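Moisture getting into pill bottles stored in a bathroom cabinet
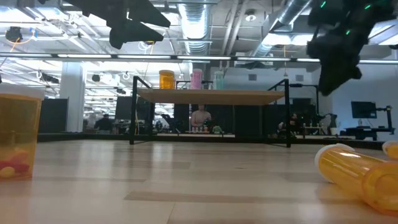 My tablets turn soft after a few weeks. Pharmacy says to keep them below 77 F, which I do. Would a desiccant packet help, or is the cabinet the problem?
Arnwood_3895, May 23, 2018

drylab182
The cabinet. Temperature is only half of it. Shower steam raises humidity, and each opening lets damp air in. Move them to a bedroom drawer. Ask the pharmacist before adding a packet, as some tablets and gelatin capsules get brittle if overdried. Close the cap fully every time.

Brinard
I use a kitchen shelf. No trouble so far.

irnico
Not the shelf over the stove. Also, tablets that have already gone soft should be replaced. Drying them out does not restore the coating.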